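Trover Adds Two Household Rooms to Its Bandura Recording Program

Prendergast site to supply hand-shown cleaning and tidying tasks for robot training

FOR RELEASE WEDNESDAY

Trover has opened two new rooms for household task recording at its Prendergast site. The rooms extend the company's Bandura program, in which people carry out everyday jobs with hand-held grippers or with their own hands while the work is recorded for use in training robots. The first customer for recordings from the new rooms is Plodska, which builds service robots for hotels and rental apartments.

Work in the first of the rooms, a washroom with a brick wall, a sink and side shelving, began in November. The second room is a kitchen. Bandura now covers 337 separate tasks, and the sink and counter group is the largest part of the new work.

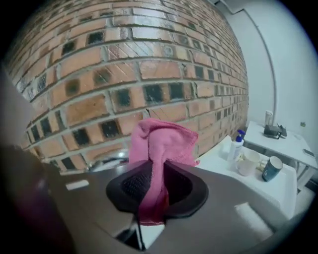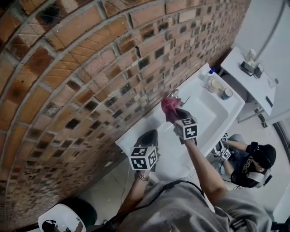
Recording at the sink. Photos: Trover

Two Ways of Showing a Task

Bandura tasks are shown in either of two ways, and the new rooms are set up for both.

In the first, a demonstrator holds a gripper tool and does the whole job through it. If a cloth has to be picked up, it is picked up between the gripper's fingers. A camera on the tool records the work from close by. The tool has the same opening and reach as the gripper fitted to the customer's robot, so a grasp that can't be made with the tool doesn't get into the recordings.

In the second, the demonstrator uses gloved hands. Marker cubes are strapped to the wrists and a camera records from head height. Hands are faster than grippers and can do things a gripper can't, and these recordings are used mainly to teach the order of a job and the path of each stroke.

"We get asked which one is better, and customers usually want us to pick," said Alby Tomoana, program manager for Bandura. "For a sink, I'd want both. The hand recordings tell you how a person goes around a faucet without thinking about it. The gripper recordings tell you what's left of that once you only have a pair of fingers to do it with."

Trover also offers remote-control sessions, where an operator drives a robot arm from a desk. Those sessions will stay at the company's main workshop and are not part of the Prendergast opening. Remote control gives recordings in the robot's own joints, but it is slow for wet work and for cloth. Operators on wiping tasks have told the company they miss the feel of the surface more than anything else.

Why Sinks

Plodska asked for sinks first. Its hotel robot already handles floors and bed linen carts. Room turnover still depends on a person to do the washroom, and the company's customers have said they would not buy a second machine that skips it.

"The sink is where we kept getting stuck," said Rawiri Tamihana, head of manipulation at Plodska. "A flat counter is fine. We've had wiping on a flat counter for a long time. Then you put a faucet at the back of it, and a soap bottle, and somebody's cup, and the robot either knocks things over or leaves a wide ring around each one. We needed to see a lot of people deal with that, in a lot of different ways, with ordinary stuff left out."

Bandura's sink tasks include:

Wiping behind and around the faucet
Wiping the rim and the back ledge
Moving a bottle, wiping under it and putting it back
Picking a cloth up from the basin and hanging it to dry
Carrying cups from the counter to a shelf
Straightening items without removing them

Each one is recorded with different cloths, with the items on the counter changed between runs, and with demonstrators of different heights standing on either side of the sink. The demonstrators are told what the finished job should look like. They are not told how to get there.

A pass over the sink that would be fine at home can still be rejected. The most common fault is a cloth that hides the gripper fingers for most of the stroke. The next most common is speed. New demonstrators tend to slow down a great deal when they put the equipment on, and a robot trained on slow wiping will wipe slowly. Trover asks people to do a few practice runs before anything is kept.

The Prendergast Site

The Prendergast building dates from 1976 and was last used as offices and staff housing for a packing company. Trover took the lease for its workshop space and did not at first plan to use the living areas. The company changed its mind after comparing recordings made there with recordings made on a purpose-built set.

"The set was too clean and too square," said Shayne Partington, who manages the site. "Everything was at the same height and the light came straight down. At Prendergast the pipes are where the plumber wanted them in the seventies, and you have to stand a bit sideways to get at some of it. We did some painting and we replaced a few fittings. Otherwise we've tried to leave the place alone."

The brick wall in the washroom was kept at the request of Trover's software group. Position tracking from a moving camera is easily lost against a blank wall, and the stained brick gives it plenty to hold on to. The plain white wall next to it is a harder case. Customers who will be working in plain white bathrooms can ask for recordings that face that side.

Cables are run overhead or along the floor, depending on the task. Trover is testing a wireless version of the hand-held tool, but it will not be used for customer recordings until its clock stays in step with the head camera over a full session. The company has not set a date.

Training Demonstrators

Demonstrators are hired locally and trained at Prendergast. Most of the current group came from hotel housekeeping, home care or cafe work. Training starts with the gripper tool on dry objects and moves on to cloth, then to water.

Cloth takes the longest to learn. A towel held by one corner swings, and one held in the middle bunches up and leaves the edges of the basin untouched. Demonstrators learn to set the grip before they move to the surface and to let go and take hold again partway through when they need to. Those second grasps are kept in the recordings. Plodska has asked for more of them.

"I'd been cleaning rooms for years and I was hopeless for the first couple of days," said Hamish Mudgway, now a lead demonstrator. "You want to use your thumb. You want to fold the cloth over with your other hand, and your other hand's got its own job. After a while you stop fighting it and work out what the tool is good at. It's good at long pulls. It's not much good at corners, so you go into a corner from the side."

Lead demonstrators also review recordings made by newer staff and can mark a run as unusable. Sessions are kept short, with breaks, and people alternate between the gripper and glove methods during a shift so that the same wrist is not carrying the tool all day.

Checks and Delivery

Recordings are checked at Prendergast before they are sent out. The checking software looks for dropped video, lost markers and gaps in the gripper readings. A reviewer then watches the run and confirms that the task was finished. Runs in which something slips or falls over are kept in a separate group if the demonstrator puts it right, and are labeled so that customers can include them or leave them out.

Hamish Costigan, who leads Trover's data group, said the recovery runs have become one of the more requested parts of the program.

"A bottle tips over and the person stands it back up and carries on wiping. We used to throw those away," Costigan said. "Then a customer asked what their robot was supposed to do when it tipped a bottle over, and we didn't have anything to give them. So we went back to keeping them. We don't ask anyone to knock things over on purpose, because it looks like they did."

All demonstrators and anyone else working in a room sign a recording consent form. Customers receive the video, the tracked positions of the tool or hands, the gripper opening where a gripper was used, and a written label for each step. Personal items are not used on the counters; the cups, bottles and other goods belong to the site and are swapped on a regular schedule.

Availability

Sink and counter recordings from the washroom are available to Bandura customers now. Kitchen recordings will follow once the first group of dishwashing and cupboard tasks has been through review. Customers may also send their own gripper fingers to Prendergast to be fitted to the hand-held tool. Fingers need to arrive with a drawing and a spare pair.

Robot makers who want to see a session can arrange a visit through the site office. Visits are held in the morning, before recording starts for the day, with a short period of live work at the end. Visitors will be asked to stay out of the washroom while a run is in progress.

About Trover

Trover records people carrying out household and light commercial tasks and prepares the recordings for robot training. Its Bandura program covers cleaning, tidying, laundry and kitchen work, shown by hand, with hand-held grippers and by remote control.

About Plodska

Plodska designs and builds service robots for hotels, serviced apartments and short-stay rentals.

Media contact: Shayne Partington, Trover, Prendergast site office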